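Section 4: Stringing Your First Racket on the Janjua Tabletop Machine

You've bolted the machine down and it sits level, so now comes the fun part! A first string job takes most people an evening. Put some music on and take your time.

Before you start

Let the machine warm up for 2 minutes after you switch it on. Check the frame for cracks, and cut out the old strings from the center outward so the tension drops evenly.

Caution: Never cut only the mains and leave the crosses in. The frame can warp.

Mounting the racket

1. Open both end supports and set the head down flat.
2. Tighten the supports at the tip and throat by turns, a little at a time.
3. Bring in the side arms until they just touch — no squeezing.

Keep a fresh can of balls handy for the hitting test later. Old ones will tell you very little about a new string bed.

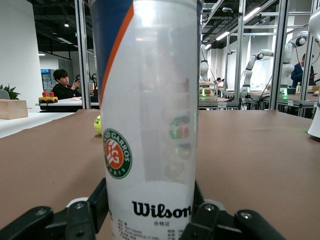
Laurențiu Coman wrote in to add that beginners should drop the tension a couple of pounds on their first job, as a softer bed forgives uneven pulls. We love that tip, and it's now our advice too.

Pulling the mains

4. Feed the two center mains and clamp one side.
5. Pull tension on the other side, wait for the beep, then clamp.
6. Work outward, never getting more than two strings ahead on either side.

Note: If the clamp slips, wipe the string and the clamp teeth with a dry cloth, then tighten the dial a quarter turn.
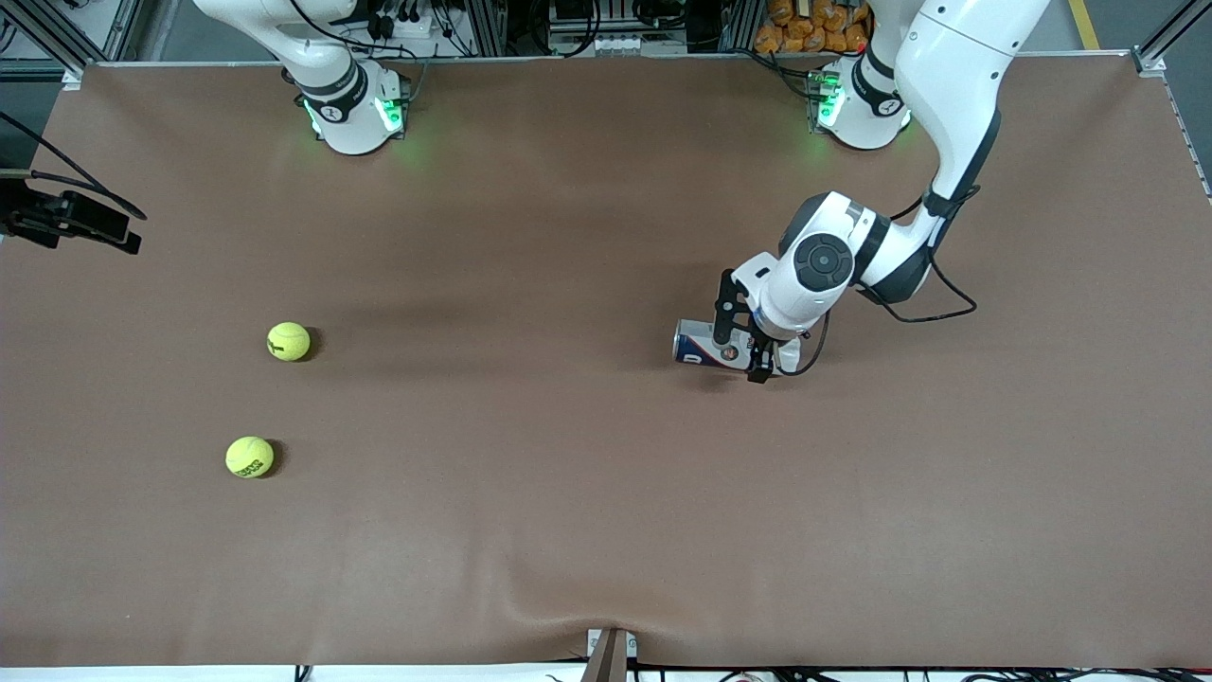 Can I use one long piece of string for the whole racket?
On most frames, with the mains ending at the throat, you'll need two pieces so the crosses can run from the head down.

Weaving the crosses

7. Start at the top and weave over, under, over.
8. Straighten each cross with your fingertips before you clamp it.
9. Tie off, trim the tail, and loosen the side arms first.

Now go hit with it! The bed will settle over the first hour of play.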